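Clasville kitchens get first written rules for dish-handling robots

CLASVILLE — Robot arms that rack, stack or put away dishes in a commercial kitchen will need a written handling plan, a marked stop zone and a named person on shift starting in January, under a rule set the city's food service office put out this morning.

The document is short, 6 pages with the cover. It took most of a year to write. It covers any powered arm that touches plates, bowls or cups that people later eat from, and it covers test benches too if the dishes on them go back to a dining room.

"We had rules for the dishwasher and rules for the person next to the dishwasher," said Fidelina Villanueva, who ran the drafting group for the city. "An arm sort of fell in the middle. Inspectors were making it up on the spot and so were the owners."

Under the old practice inspectors logged arms as "other equipment," same line as a mixer. No questions about grip, speed or what happens to a chipped plate. Two kitchens on the same block could get opposite answers and at least once did.

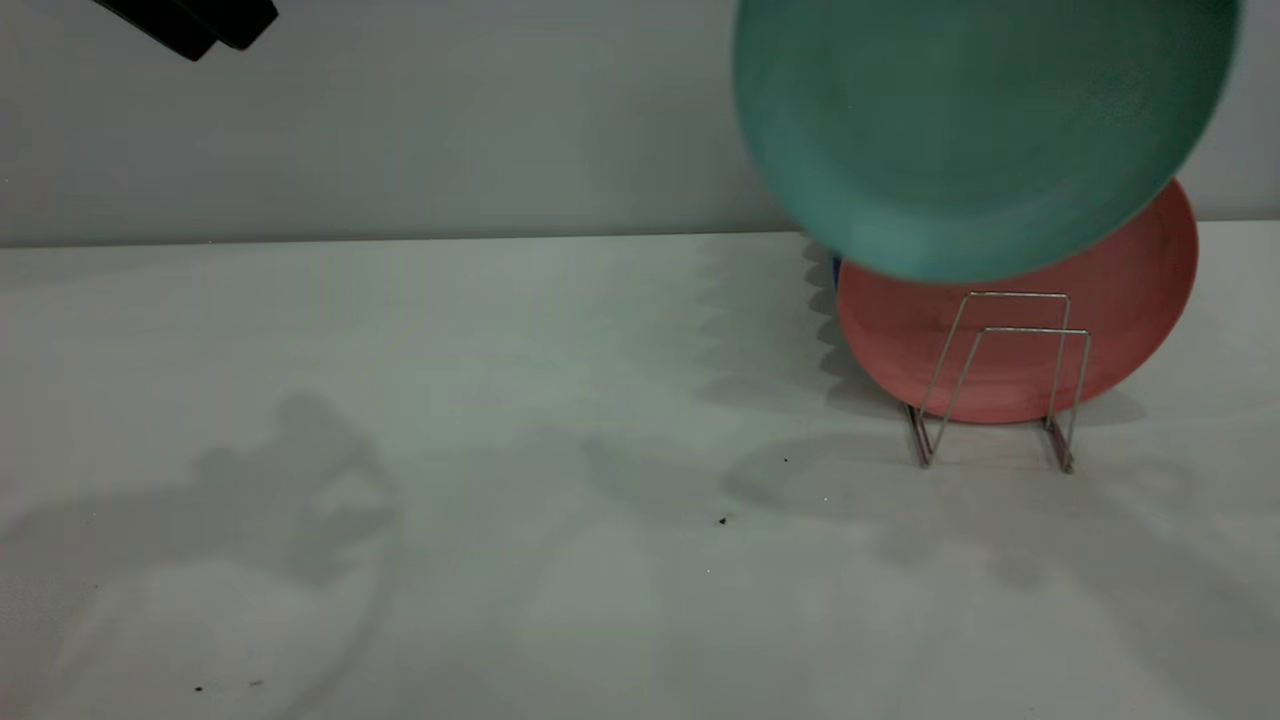
A teal plate on the move at a two-arm dish bench, with a coral plate already in the rack.

What's in it:

Grip. The owner has to write down where on the dish the fingers are allowed to make contact. Rims and outside surfaces are fine by default. Inside surfaces are allowed only if the fingertips are cleaned on the same schedule as serving tongs. This was the most argued part, see below.

Release. An arm may not let go of a plate until it's supported. A rack counts as support, so does a flat table. Another arm counts only if the plan says so.

Speed. No single number. The plan has to give a top speed for carrying a dish and a lower one for the last stretch before it's set down. Inspectors can ask to see both.

Breakage. Any break stops the cell. A person clears it and signs, then restart. Log kept for 200 days.

Racks. Must be fixed or heavy enough not to slide when a plate is pushed in. The draft said "secured," which everyone read as bolted, and a lot of small kitchens objected. The final version lets you show it with a push test.

Stop zone. Marked on the floor or the counter. Stop button within reach of a person standing outside of it.

Person on shift. One name, posted. Doesn't have to be an engineer, does have to have done the four-hour course.

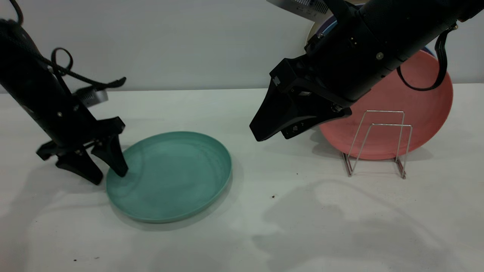
Two arms, one counter

The section on paired arms is new and wasn't in the first draft at all. Byung-chul Yook asked for it. He runs the bench program at Arnbridge, which supplies arms to several kitchens in the county, and he told the drafting group in writing that most of his customers would be using two arms within a year and the draft read like there was only ever going to be one.

The city's answer is what the document calls the waiting rule. When one arm is working on a dish and the other isn't, the idle arm has to hold a position the plan lists by name, clear of the working arm's path and not resting on any dish or rack. It can't just sit wherever it last finished. If both arms are moving at once the plan needs a drawing of the shared space, and the speed limits drop to the lower figure for both.

Cables get a line as well. Owners have to check at the start of each shift that no cable can catch on a dish or a rack through the full range of the arm's movement. Yook called that one "overdue, and we should of written it into our own manual."

Not everybody likes the waiting rule. Wilson Betancur, who manages the commissary on Tiston Street, said it'll slow his line down. His crew set up their own positions by trial and error and he doesn't see why they need names. "Ours works. Now I have to go draw it," he said. He'll comply, he said — but he wants the city to supply a blank form.

Villanueva said a form is coming. No date.
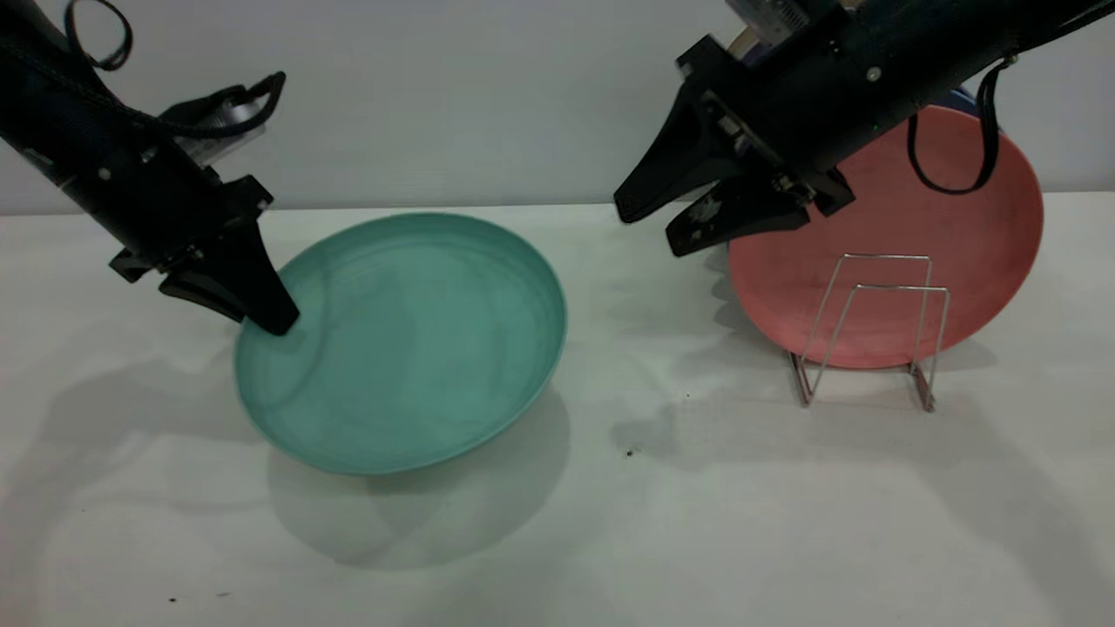 The grip section is where inspectors expect to spend their time. The first draft banned any contact with the eating side of a plate, full stop. Rosaura Espinoza, one of the city's kitchen inspectors, said that would've failed nearly every setup she has looked at. A plate lying flat on a table doesn't give a gripper much to work with, and a fingertip against the inner rim, with the second finger on the outside close to the left edge of the plate, is a very common way to go at it. So the final text treats the inner rim as its own area. Contact there is allowed if the tips are on the tongs schedule and the plan says so in words. The flat middle of the plate is still off limits for fingers. Cups and bowls have a separate table at the back and Espinoza says people should read that before they assume the plate rules carry over, because they don't.

She'll also be looking at fingertips themselves. Wear, nicks, glue left from swapped pads. Anything that can't be wiped clean has to be replaced, and spares have to be kept on site. Tape on a fingertip is an automatic write-up.

Surfaces too. Same rule as any prep counter: visible debris gets cleared before dishes go down. Espinoza said that one isn't new, it just wasn't being applied to robot stations since people thought of them as machinery and not as counters.

Testing before you go live

Any new setup has to log 2000 dish moves before it handles dishes for customers. The moves can be done at the supplier's bench or on site, but they have to use the same kind of dish, the same rack and the same gripper the kitchen plans to use. Change any of those three and you start a fresh count, although the office can waive part of it for a like-for-like rack.

Failed moves stay in the log. The city isn't setting a pass mark this year. Villanueva said the group didn't have enough logs to pick one fairly and would rather collect them first, then set a figure at the next review.

That worries Flor Cuadros, who owns the lunch counter at Restrepo and has been trying out an arm on the back shift. Her question at the public session was what an inspector does with a bad log if there's no pass mark. The answer she got was that a bad log won't block a permit on its own but the owner has to attach a page saying what was changed because of it.
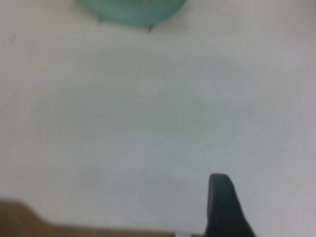
Cuadros said afterward she could live with it. Her bigger gripe is the log format, which asks for a line per move with a time, the dish type and the outcome. Her system saves some of that and not the rest. Yook said Arnbridge will push an update to its customers before the start date so the log comes out in the city's format. Kitchens using other suppliers should ask now, he said, don't wait for the inspection letter.

If a setup has cameras on the arms or over the counter, the recordings can stand in for the written outcome column, as long as they're kept for the same 200 days and the inspector can view them on site. Staff have to be told if they can be seen in them. There was some back and forth over whether a posted sign is enough. It is, for now. New hires also have to be told in person.

Dates and costs

Rules apply in January to new setups. Kitchens already running an arm get 4 extra months to file a handling plan but the breakage and stop zone parts apply to everyone right away. The plan is filed with the regular kitchen permit, no seperate fee. The course is free for the first person at each address.

First visits will be advisory. Espinoza said she'll leave a list and come back, and the second visit is the one that counts. Exceptions are a missing stop button or a plate-break log that's blank when there's obviously been breakage. Those get written up on day one.

Home kitchens aren't covered. Neither are schools, which follow the county, and the county hasn't said if it plans to adopt the same text. School and research benches that never send dishes to a dining room are outside the rules as well, though the office says they're welcome to use the plan template once its up.

Copies of the rules are at the permit counter. Comments on the cup and bowl table are still being taken — in writing, same counter, marked for Villanueva. The group meets again after the first round of visits.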